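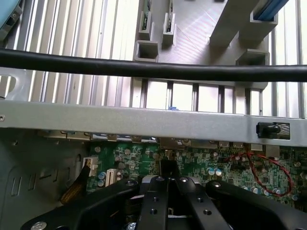 # About Skisham Computer Repair School

We teach people to mend computers. Some come because they want a job in it, some because they've a cupboard full of old machines at home, and a fair few because they once paid for a repair and wanted to know what had been done. All of them are welcome!

The school opened in 2000 in the back half of a carpet shop on Oyewole Street, with one evening class and a kettle that tripped the lights. When the carpet shop moved out we took the rest of the ground floor, and later the upstairs too, which is where the soldering benches live now. The kettle has been replaced.

## How we teach

You'll have a screwdriver in your hand on the first evening. Theory comes along as you need it — it's much easier to care what a capacitor does when you're looking for the one that's failed. Classes are capped at 22 and each pair of learners shares a bench, so there's always somebody next to you to ask.

We start with desktops, where there's room to see how the parts fit together, and move on to laptops in the second half of the course. Laptops are fiddlier and people grumble about the ribbon cables, but the cheer when a dead one starts up again is the best noise in the building.

## The courses

- **First Repairs** — evenings, no experience needed. Memory, drives, fans, power supplies and safe handling.
- **Bench Skills** — soldering, using a multimeter, and finding faults on a board.
- **Wornix** — our own full-time course, for people who want to work in repair. It includes 2 placements with local workshops.

Last year 138 people finished one of the three. Several have gone on to open shops of their own, and we send them customers whenever we can.

## Who we are

Yaa Quartey runs the school and still teaches First Repairs herself. She joined us as a learner, stayed on to help with the Saturday-style drop-ins we used to hold at Netville library, and took over when our founder retired. She's very good at explaining things a third time, and she keeps a drawer of odd screws that has rescued more projects than we can tell you.

## Come and have a look

The door is open from 4pm on teaching days and you're welcome to wander round before you sign up. Bring a broken machine if you've got one (back it up first if it still turns on). New First Repairs groups start in July, and the Wornix course takes applications all year.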